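Diferencia entre visita oficial y visita de trabajo en un comunicado conjunto

Foro de consultas sobre relaciones internacionales y protocolo
Sección: Diplomacia bilateral
Publicado el 14 de septiembre de 2018

Radka Ristić

Buenas tardes. Preparo una nota interna sobre la próxima visita de un viceministro de Comercio a un país vecino, prevista para noviembre. El borrador remitido por la consultora Akbari utiliza indistintamente las expresiones «visita oficial» y «visita de trabajo», y anuncia además una «declaración conjunta» que, según me informan, todavía se negocia. Deseo saber si existe una norma que obligue a emplear una u otra denominación y si el texto final, una vez publicado, compromete jurídicamente a las partes. El programa comprende dos reuniones y una visita a un taller de automatización. Agradezco de antemano sus respuestas.

Pui-shan Shih

Estimada Radka:

No existe una norma internacional única que regule estas denominaciones. Cada Estado las fija en su propio ceremonial, y corresponde al país anfitrión proponer la categoría de la visita. En la práctica habitual, la visita oficial responde a una invitación formal e incluye determinados honores, mientras que la de trabajo se limita a las conversaciones y a un almuerzo sin discursos. Tratándose de un viceministro, lo usual es la segunda. Conviene consultar con la dirección de protocolo del anfitrión antes de difundir cualquier nota, pues una discrepancia entre las versiones de ambas cancillerías suele dar lugar a preguntas incómodas de la prensa.

En cuanto a la declaración, su valor depende del contenido y de la intención de las partes, con independencia del título. Los verbos merecen particular atención: «convienen» y «se obligan» apuntan a un compromiso; «expresan su voluntad» o «toman nota» se reservan para textos políticos. Si las delegaciones no desean obligarse, pueden hacerlo constar en una cláusula final. Mientras el documento siga en negociación, recomiendo no anunciarlo y emplear la fórmula «las partes examinarán asuntos de interés común».

Edin Softić

Es lo mismo. En mi oficina poníamos siempre «visita oficial» y jamás hubo reclamaciones.

Ataahua McAlister

Me permito discrepar de la respuesta anterior. La denominación tiene consecuencias en la precedencia, en el reparto de los gastos y en el nivel de la autoridad que recibe a la delegación en el aeropuerto. Coincido con Pui-shan Shih en lo demás y añado dos observaciones.

La primera se refiere a los idiomas. Si la declaración se firma en dos versiones, debe indicarse si ambas son igualmente auténticas o si prevalece una tercera en caso de divergencia. La segunda atañe al taller: las visitas a instalaciones figuran en el programa, pero rara vez en el comunicado, salvo que guarden relación con un acuerdo sectorial. Basta una línea al final de la nota de prensa, con el nombre del centro escrito tal como lo utiliza la propia institución. Las fotografías se remiten aparte y con pie breve.

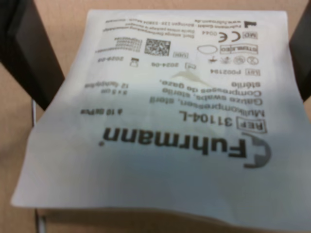
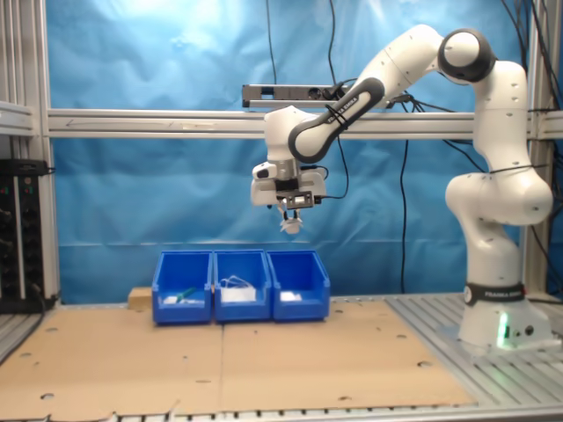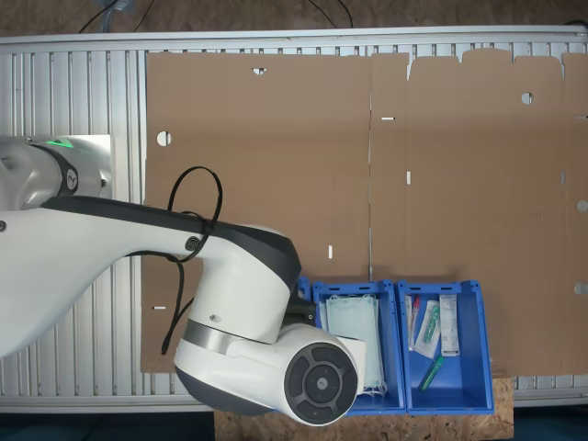
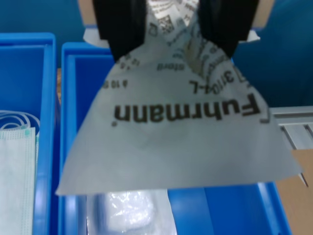
Equipos robóticos en el taller de automatización.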